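Teaching a Robot to Fold, One Handful at a Time

Cloth has no fixed shape, and that makes it one of the harder things to hand to a robot. At Gesonden, a small lab working on household machines, the lessons begin with people holding the grippers themselves.

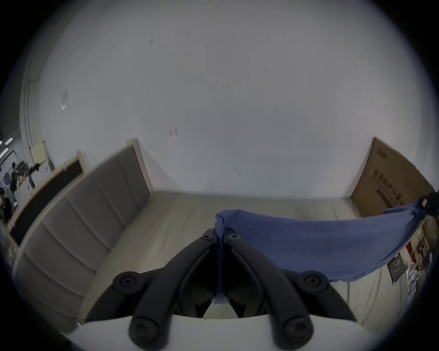

Handheld grippers with a piece of blue cloth.
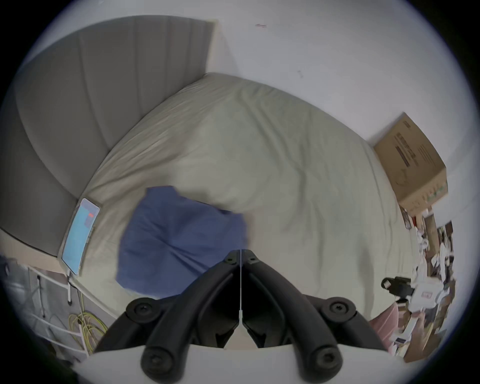 Venla Heiskanen
Staff writer, Home and Machines
July 21, 2018

The method is simple to describe. A person does the chore with a gripper in hand, and a camera on the tool records it. A program called Stusteo then learns to match what the camera saw with how the fingers moved.

Ferenc Major began the work in February. His first model, trained on tidy tabletops, did badly in furnished rooms. Adding recordings made among boxes, cables and ordinary clutter helped. In the latest test the robot finished 82 of 84 folds.

Both failures came at the same step — the second grasp, when one corner is held and the other has to be found.

"It grabs the middle and thinks it has an edge," Major said.

The team has tried only small pieces so far. Bedsheets are next, and Major expects the score to drop.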